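Let the Teacher Be Bad at It

I spent most of April teaching a machine to throw things away, and I came out of it with opinions, so bear with me.

If you haven't done this kind of work, the fashionable way to teach a robot a chore is to do the chore yourself, over and over, while holding something that moves the way the robot's hand moves. You squeeze, the jaws close. You pick up a cup, you put it in the trash. Then you set the cup out again and go back for more. My record for one sitting is 60 rounds, after which I went home and dropped a perfectly good fork in the kitchen garbage.

Before that I did the remote control version. At Larham we had an arm we called Iris, and you steered her from a desk across the room with a pair of controllers. I loved Iris. I was also terrible with her, and so was everyone else for the first week or two. You lose the feel of things. You think you're touching the cup and you're an inch above it, or you're pushing it across the table like a shuffleboard puck. People get good at it eventually, but what they get good at is driving Iris, and I'm not convinced that's the skill we were after (Nahuel Huenchumán, who could make that arm practically sign its name, disagrees with me about this at length and usually over lunch).

So I'm a fan of the handheld way. Your arms are your own arms! You can see where you are, your shoulders know how far to reach, and a new person can sit down and be useful before the coffee's cold. The grippers are clumsy compared with fingers, sure, and the cables get on my nerves. But I'd take a stiff pair of tongs in my own hands over a beautiful joystick any day.

Where I part ways with a lot of my coworkers is the question of what counts as a good demonstration. At Grestutix, where I am now, the habit for a long time was to keep the pretty ones. Smooth reach, clean grab, straight to the bin. If you fumbled, you hit the pedal and the take was gone. We ended up with 3000 lovely takes and a robot that was lovely too, right up until a cup rolled. Then it sort of hovered there, like a guest who's been handed a baby.

Well, of course it did. We had never once shown it a person dealing with a rolling cup. We'd all dealt with plenty of them, and then we'd thrown the evidence out.

Rocío Ibarra was the one who started saving hers. She didn't ask, she just stopped pressing the pedal. By one Thursday she had almost 400 takes with a slip or a second try in them, and we trained on those along with the rest, and the hovering mostly went away. I know that's one task in one room. I'd still bet on it again.

There's an objection I take seriously, which is that a sloppy teacher makes a sloppy student. I've seen it happen. One of our 6 regulars had a habit of tapping the table before every grab, just a nervous little tap, and the robot picked it up faithfully. We had to go back and pull his sessions. So no, I don't think everything should be kept. A tap that does nothing is a bad lesson. A fumble with a recovery after it is a good one, and I think you need a human being to sit there and tell the two apart, which is boring work and gets handed to whoever's newest. I'd give it to the most experienced person in the building and pay them extra for it.

The other thing I'd change is who gets to hold the grippers. It's nearly always engineers, and we're a strange bunch to learn housework from. We clear a table as if we're being graded. My aunt in Figueroa can clear one while arguing on the phone, and she'll tip a cup over on purpose if that makes it easier to grab. I want her in the chair for a day. She has no idea what a dataset is and would want to know why we keep putting the same cup back out, and I'd have to come up with something to tell her.
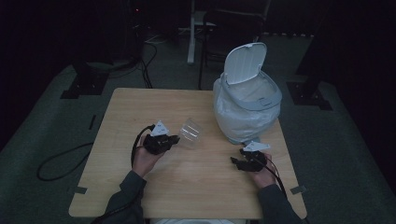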